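2025-05-16 — bin cell, protective stop during overnight picks

Came in to find the arm halted and the run dead at pick 54 of 200. Pendant showed a protective stop with torque over limit on the wrist. No alarm on the gripper controller. Iona was on the late shift and had left it running at 40 percent speed, same settings as the last good run.

Pulled the log. The last 3 picks before the stop all have the target height lower than the bin floor. The arm did what it was told and pushed a fingertip into the metal. Force threshold was set in the config but the Wovley driver ignores that field unless the force mode flag is also on, and the flag went back to default with the update Jenő put in. He has confirmed this on the bench controller.

Why the height was wrong: the bin had moved. Craig put a rule against the table marks and it was turned a little compared with the calibration pose. The clamps hold the bin ends but there is nothing stopping the whole thing from creeping on the table when it takes a side load. My guess is a few hard contacts with the divider early in the run, then it got worse. Can't prove that from the log — contact events weren't being saved.

Backed the arm off in manual at low speed, Craig on the e-stop. Fingers open and close. Have not checked them for play yet.

Restarted by hand with a short object set, no autonomous picks, to watch the approach heights.
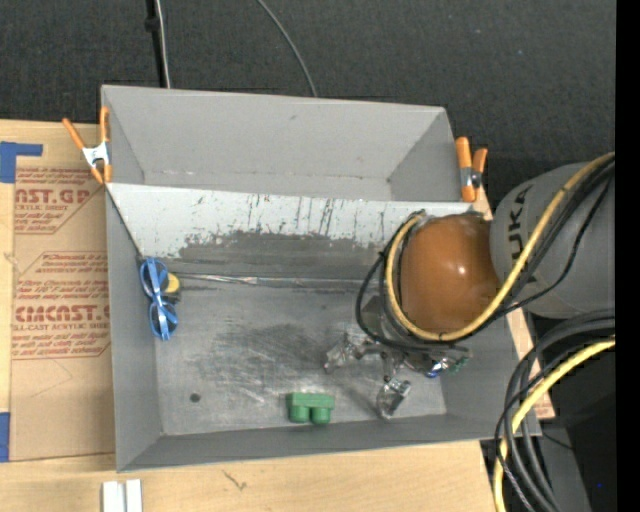

Manual check, gripper low over the large compartment, green block to the left of the fingers.

To do:
Force mode flag on, and make the driver refuse to start without it (Jenő)
Stops screwed to the table at the bin corners (Craig)
Redo bin calibration after the stops are in, not before
Save contact events to the log
Check finger play, order spare tips from Dauda if needed

No unattended runs until the first two are done. Told Wilma and Parviz.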